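What Is a Referee For?
A guide for young readers from the Garside Museum of Sport

A soccer match has two teams, one ball and a set of rules. The rules of soccer are called the Laws of the Game. The referee is the person who makes sure that both teams follow them.

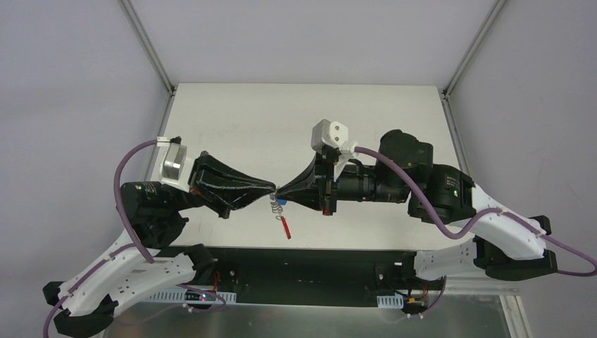
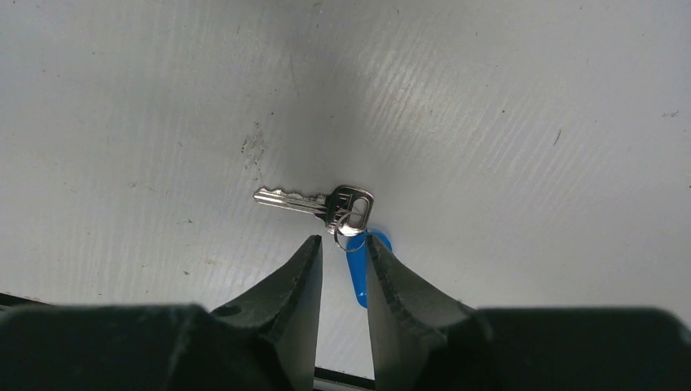
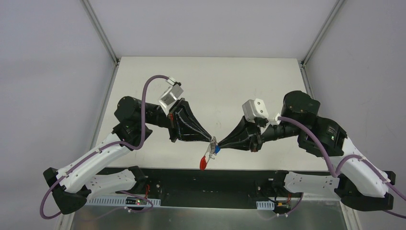

What does the referee do?
The referee starts and stops play, keeps the time and decides when a foul has been committed. A foul is an unfair action, such as tripping or pushing another player. After a foul, the other team is usually given a free kick.

Who helps the referee?
Two assistant referees move along the sidelines, one on each side of the field. Each carries a flag. They raise it when the ball goes out of play or when a player is offside.

What do the cards mean?
A yellow card is a warning. A player who receives two yellow cards in the same match is then shown a red card and must leave the field. A very serious foul can bring a red card at once. The team may not replace a player who has been sent off.

Can young people become referees?
Yes. In June, the Tendlow Youth League held a course for new referees. The course had 6 lessons, and those who passed now referee matches for younger age groups. Ask your own league how old you must be to begin.

Visiting the museum
The referee gallery holds 2,144 items, among them whistles, flags and match programs. School groups are welcome and must reserve a place before they come. Children under eight must be accompanied by an adult.

Words to know
Foul: an action that breaks the rules of play.
Free kick: a kick given to a team after a foul by the other side.
Sideline: the line along each long side of the field.

Page last reviewed 2 August 2019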